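Gripper and Hand Comparison: Tabletop Station Gallery
Virklow Manipulation Laboratory

The Virklow Manipulation Laboratory maintains a tabletop station for comparing end effectors under ordinary household conditions. This page accompanies the February round of the Condori comparison, in which a parallel gripper and an articulated humanoid hand were tried on the same set of everyday objects. It is intended for partner groups who have received the written protocol and wish to see the station in use.

Scope of the round

The round comprised 506 logged attempts under 2 controllers. The first, Sumum, is the laboratory's standing position controller and has been used in all previous rounds. The second, Forkby, limits contact force at the fingertips and was introduced at the request of two partner groups. Both controllers received the same operator inputs. Operators completed a practice block of 8 attempts before any result was recorded.

Objects and surface

Objects are selected for the difficulty they present to a closing finger. Thin, flat items receive particular attention, as earlier rounds showed that they separate the end effectors more clearly than cans or boxes do. The table is covered in cloth for every attempt. A bare tabletop gives a fingertip very little to press into, and results from the two surfaces should not be pooled.

Placement of a thin item on the white board is scored separately from the pick. An attempt may therefore receive full marks for the grasp and none for the release. Partner groups are asked to keep the two columns apart in their own records.

Gallery

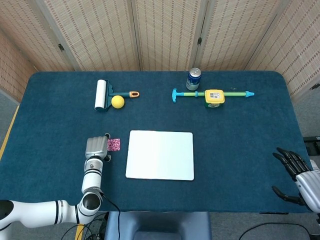 The station with both end effectors at the table: the ridged silver gripper beside the patterned card, and the black articulated hand at the right.

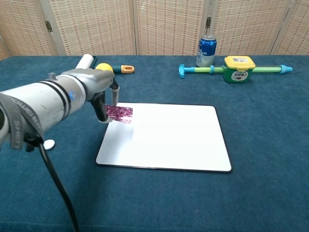
The gripper holding a shiny purple-and-pink item above the white board.

Notes on the results

Scores for the two controllers were close on rigid objects. The difference appeared in the thin-item category, where Forkby recorded fewer dropped items and a longer average time per attempt. The laboratory does not regard the longer time as a fault, although groups working to a fixed cycle may reach a different view.

The humanoid hand was scored on grasps only in this round. Its release behavior depends on finger timing settings that are still under review, and figures for placement will be issued once those settings have been fixed. Groups that have already entered provisional placement scores for the hand should remove them from the shared table.

Requests for the scoring sheets or the controller settings may be sent to the laboratory office. Please state which end effector and which controller the request concerns.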